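Lists > panon-club > Archive > November

Re: [panon-club] Grippers, cube tracking and the plates task
Posted by Sunita Abernathy, November, 4:12 pm
Filed under: Student Projects, Build Notes

Replying to the list and not only to Inda, as two other people asked me the same thing after the meeting.

> Sunita,
>
> I went through the demos from the last session. We have 90 of them
> on the shared drive and I can only get a clean track for both hands
> on part of the set. The left hand is mostly fine. The right one
> drops out whenever the arms come close together, and when it comes
> back the orientation has sometimes flipped. Is this calibration or
> is it the way people are holding them?
>
> Also, do we still want to show plates at Haverford, or has that
> changed? I need to know what to put on the sign-up sheet.
>
> Inda

Both, I think, but mostly the holding. I replayed the worst ones. The dropouts line up with the moments when one gripper passes in front of the other cube, or when the wrist rolls far enough that the head camera is looking at one face nearly edge on. With a single face at a bad angle the pose solver has two answers that fit almost equally well, and it picks the wrong one. That is your flip. If two faces are in view it settles down right away.

Recalibrating won't change that. I did run the camera calibration again anyway, and the numbers came back close to the old ones, so I have left the old file in place. Please don't overwrite it.

What I would like everyone to do for the next round:

Start each demo with both grippers held out in front of you, jaws pointing at the floor, cubes clear of each other. Hold still for a count of 3, then go. The script uses that pause to find the start, and if you skip it I have to trim the recording by hand.

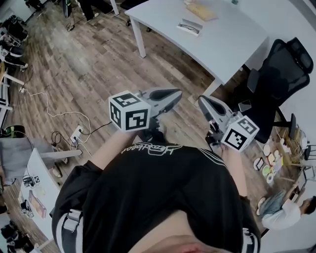
Keep your elbows a little wider than feels natural. Most of us pull our hands in toward the chest when we reach for something close, and that is where one cube covers the other. Practice without recording for a few minutes first. Mendo did this last time and his runs were the cleanest of anyone's.

Look at what you are doing. The camera goes where your head goes, so if you glance over at someone who is talking to you, we lose both hands.

Don't peel or press on the marker stickers. If a corner has lifted, tell me and I will print a new set. A bent marker is worse than a missing one, as the software still finds it and reports the wrong place.

On the software side, I have added a check that throws out any jump in orientation that is too large between one sample and the next. It fills short gaps by interpolation and marks long gaps so we can cut them. I ran it over the old demos and it rescued a fair number, but I would sooner record new ones than rely on it. The code is in the repo under tools. The limit is set to 700 milliseconds, and anything longer gets marked as a gap. Inda, if you think that is too generous, change it and send me a note.

Yes, we are still doing plates at Haverford. The task is stacking, one hand steadying and the other placing. I would drop the cup task, which nobody has recorded enough of to train anything. You can put "plate stacking, two hands" on the sign-up sheet and leave the second line blank for now.

A few smaller things. The file names need to follow the pattern in the readme, with your initials at the end. There is a file on the drive called test_final_946 with no initials, and I can't tell who made it or which task it belongs to. If it is yours, please rename it or tell me to delete it. I will leave it alone until the next meeting.

Cables: before you put the head camera on, check where the power strip is and which way you will be turning. Route your own cable behind you.

I can open the room at 3 on our usual afternoon if anyone wants extra time to practice. Reply to me directly for that and I will work out the order.

Sunita Abernathy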